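The Arm in the Back Bay

The pitch reached me in June, and it was a familiar one: a handful of people in a shared workshop had put an industrial robot arm to work sorting household junk, and they had done it on evenings and a shoestring. I have read that pitch many times. It usually ends with a video played at several times its real speed.

Rumitstead is a members' workshop with a wood shop up front and a back bay that used to store kilns. Sayaka Hamada started the project there after the arm came up at a plant clearance. She says the price was less than a used pickup. She will not say how much less, and her partner in the build, Clifford Lachance, looked at the ceiling when I asked.

They call the thing Boychuk, after the street it came from. The aim is simple to state. Someone tips odds and ends into a bin, and Boychuk takes them out again, each to its proper place. "A four-year-old can do it," Hamada told me. She meant it as a measure of how hard the problem is, and I think she is right, but it is also a fair question to put to anyone spending 10 months on it.

Lachance puts the success rate at nearly 100 percent for boxes. Boxes, it should be said, are the easy part. Warehouses have been picking boxes by machine for years. Soft things fold, bottles roll, and anything with bristles gives the gripper a surface it can't make sense of. On those he was vaguer, and when I asked for a log of failed picks he said they had stopped keeping one in the spring. I would have liked to see it.

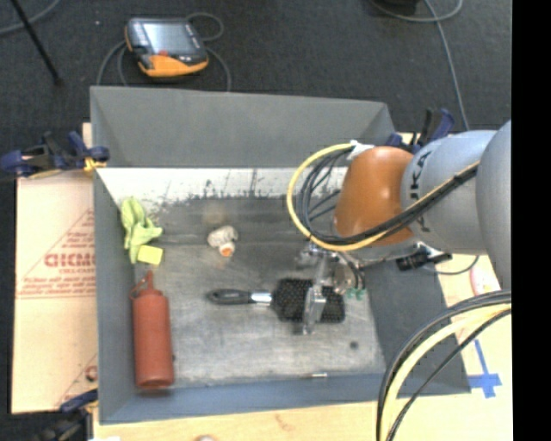 Dwight Kennedy, who teaches the evening welding class next door, is the resident doubter. He has no quarrel with the arm itself, which he calls the best piece of machinery in the building. His complaint is that the bay has been tied up for months while 3 other projects wait for floor space. Ravinder Carrier, who wrote much of the control code, doesn't really dispute this. He says the grasping software can be moved to a smaller arm later – a claim I have heard from larger outfits, and one that tends to stay in the future tense.

I stayed until nearly everyone had gone home. Carrier was changing one value in the code, running a pick, and changing it back. He seemed perfectly happy. Whether any of this will ever tidy a kitchen is another matter, and Hamada has stopped promising that it will. The new plan is to show Boychuk at the workshop's open house, at normal speed, with visitors choosing what goes into the bin. I've asked her to save me a place near the front, and I intend to bring my own socks.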